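Search posts
Search
Latest Top Media

1/ I have now read four of those "what's really in your pantry" reports and I want to talk about best-by dates, because I think most of what gets repeated about them is sloppy. Long thread. Mute me if you have plans.

2/ The one going around this week is from Grorell, who sell a subscription app that scans your groceries and tells you when to throw them out. Their headline is that the average household tosses 383 dollars of "expired" food a year. Their fix is the app. You see my problem already.

3/ I went looking for where the 383 comes from. It's a survey. They asked their own users to guess what they threw out last year and what it cost. I couldn't tell you what I threw out last Tuesday. I certainly couldn't put a price on it.

4/ Also, the users. People who pay for an app that nags them about yogurt are not your average household. They either waste a lot and feel bad, or they waste nothing and enjoy a chart.

5/ I'm not saying the waste isn't real. Open any fridge, mine included. There's a jar of capers in there I wouldn't want to be questioned about. I'm saying the number is a guess with a dollar sign in front of it, and it's being passed around like somebody weighed the trash.

6/ So, the dates themselves. In the US, apart from infant formula, the date on the package is mostly the manufacturer's idea of when the thing tastes best. That's a quality date. It isn't the moment the food turns on you.

7/ Which you'd think would settle it. But then you get the opposite crowd, the ones who say dates are a scam and you should ignore all of them. I don't buy that either. Deli meat and soft cheese are not places I want to be a free thinker.

8/ A person in my replies last month told me they "just smell it." Good luck. Plenty of what makes you sick has no smell at all. Your nose is good at catching sour milk and pretty useless at catching listeria.

9/ Back to the scam theory. The claim is that companies set short dates so you'll throw things out and buy more. Maybe! I can see the motive. What I've never seen is anybody produce the evidence, and I've asked. What I get is "follow the money" and a link to a video that's forty minutes long.

10/ There's a duller explanation. If your crackers go stale in somebody's cabinet, they blame your crackers. A cautious date protects the brand. You can find that annoying without needing a secret meeting.

11/ Now Omgate. They make the lids - the plastic ones with a dial on top that you set to the day you opened the jar. I bought a set in June because I'm a hypocrite. The package says they keep food "fresher for longer." Fresher than what? Longer than what? It doesn't say.

12/ I wrote and asked. The reply thanked me for my interest in freshness. It then explained that knowing when you opened a jar helps you use it sooner. Okay. That's a reminder. A piece of masking tape and a marker will do that, and I already owned both.

13/ For the record the lids are fine. They fit. The dials slip if you bump them, so according to my fridge I opened the salsa on the 31st and also possibly the 4th.

14/ Somebody's going to bring up the Sperling study, so let me get there first. That's the one where people supposedly couldn't tell "expired" canned soup from new. It gets quoted as proof that dates mean nothing.

15/ I read the whole thing, including the part at the back. 40 tasters. One brand of soup. One flavor, tomato. The old cans were a few months past the date, not years. And it was a taste test, so it has nothing to say about safety either way.

16/ It's a perfectly decent little study! It says 40 people couldn't reliably pick out slightly old tomato soup. I believe that. I just don't believe it tells me anything about eggs, and I've seen it quoted about eggs.

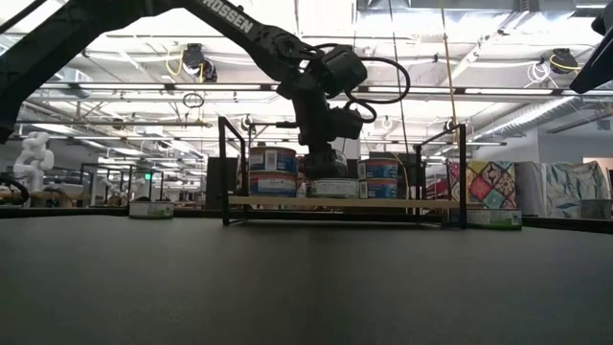

17/ Cans are where the date matters least, by the way. Commercially canned low-acid stuff, beans and corn and so on, keeps for years if the can is sound and it's stored somewhere cool. Tomatoes and fruit lose their quality faster because of the acid. Still a long time.

18/ What I'd look at is the can. Bulging, leaking, badly rusted, a deep dent on the seam - out it goes, whatever the date says. Don't taste it to check. I feel silly typing that but somebody in my family has done it.

19/ "But 98 percent of shoppers are confused by date labels." I've seen this one on a poster at Brukarlow, the supermarket by me, with no source. I asked at the customer service desk. They didn't know there was a poster.

20/ I'd like to know what "confused" means there. If you ask me the difference between "best by," "sell by," "use by" and "enjoy by," I'd get some of it wrong too, and I've been reading about it all week like a person with no hobbies. Does that put me in the 98? Or do you have to have thrown out a good yogurt over it?

21/ And when a figure is that close to 100 I start wondering how the question was worded. You can get nearly everyone to be confused if you write the survey badly enough.

22/ The part I do believe, because it's boring and nobody's selling anything on the back of it: fewer phrases would help. One for quality, one for safety, same words on every package. I'd sign up for that tomorrow. There's no app in it, so I don't expect a launch video.

23/ People keep asking what I do at home. Not much. Older stuff goes in front. Leftovers get tape with the day on it. Meat goes in the freezer if I'm not cooking it in the next day or two. Eggs stay in the carton because the date's on the carton.

24/ Do I waste less than I used to? I think so. I haven't measured, so please don't put me in a report.

25/ A few replies already so I'll take them here. Yes, I know some states have their own rules for milk and shellfish. No, I'm not being paid by the soup people. No, I haven't tried the Grorell free trial, it wants a credit card.

26/ To the person who says their grandmother ate everything years past date and lived to 100: I'm glad, she sounds great. We don't hear as much from the grandmothers it didn't work out for.

27/ If anyone has the actual source for the 98 percent thing, send it. A real one please, with the questions in it. I'll read it and if I'm wrong I'll post that here under the thread.

28/ Adding one because I forgot - freezing. The date on the package stops meaning much once it's in the freezer. Kept properly frozen it stays safe, it just gets worse to eat. I have a bag of peas that's more of an ice pack at this point. Going to go move the capers to the front of the fridge now.

More from this author
Does rinsing rice do anything? I looked into it
The "eight glasses a day" thread, reposted with corrections
Why I returned the vacuum sealer
Unit prices and the shrinking cereal box
Your dishwasher pods don't care about your water, probably

Last updated 12 July 2026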